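Carpet tiles in the lounge room, lift or live with it?
Home and Reno > Flooring

tealeaf_70
17 October 2025

We moved into a ground-floor unit in June and the lounge room has grey striped carpet, the sort you'd expect in an office. Tiles, as far as I can tell. The agent's paperwork calls it "Hurerach" and gives the shade as 321, and I can't find either one for sale anywhere. One patch has gone pale and I'd like to fix it before my parents come to stay.

Options so far:
Swap the worn tiles with some from under the bookcase.
Put a rug over it.
Rip the lot up and put down hybrid planks.

Budget is small. Has anyone done the swap themselves?

gumboot
Swap. That's the whole point of tiles. Get a wide scraper under one corner and pull slowly. Check the arrow on the back before you put the other one down or the stripes will look wrong.

Passka
Disagree. I swapped 2 in our study and they stood out worse than the stain did. The ones under the furniture hadn't faded. Three years later I can still pick them. I'd get a rug.

gumboot
Depends how much sun the room gets. Ours faces south and you can't tell.

Cristian Ospina
I laid commercial flooring for 20 years. Before anyone pulls anything up, clean it. Half the "wear" I got called out for was old detergent in the pile. Warm water, white vinegar, blot it, leave it overnight, vacuum. If it's still pale after that, the fibre is gone and you're looking at a swap.

Also find out how they're stuck down. Tackifier lets go easily. If someone has used full-spread glue you'll tear the backing off.

Fluser
Can you put some photos up? Hard to say otherwise.

tealeaf_70
Three from the lounge room.
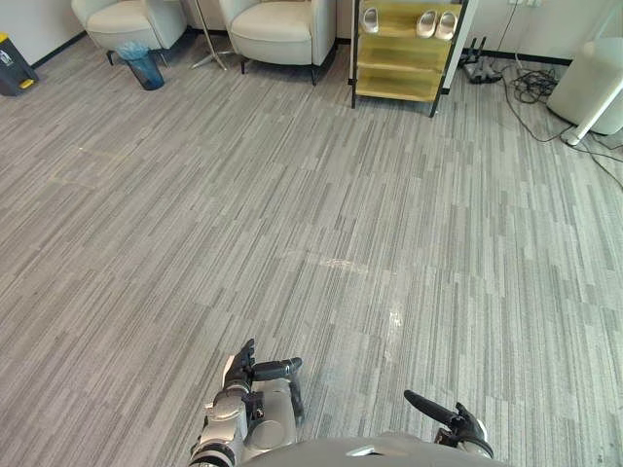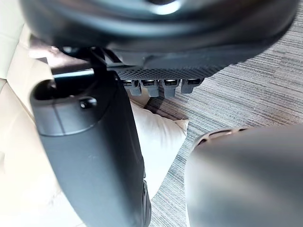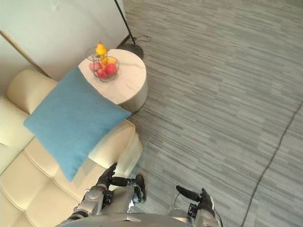
Lounge room. Pale patch is in the first one, sofa end in the last.

Fluser
Thanks. The seams look a bit mismatched in the first one, so one more swapped tile won't bother anybody. I'd do it.

Passka
I'd still go a rug. A plain one, though. Stripes under a cream sofa are busy enough already.

Oral
Off topic but is that side table marble? Put felt under it if you go with planks. Ours scratched ours to bits.

tealeaf_70
Yes, marble, and heavy. Noted about the felt.

I'll try the vinegar first. Cristian, does it matter if it's cleaning vinegar or the ordinary stuff?

Cristian Ospina
Ordinary is fine. One part to four of water. Try it in a corner first, and don't scrub or you'll fuzz the pile.

gumboot
And if you do swap, keep the old tile. You'll want it to test glue on.

Passka
Or to put under the rug.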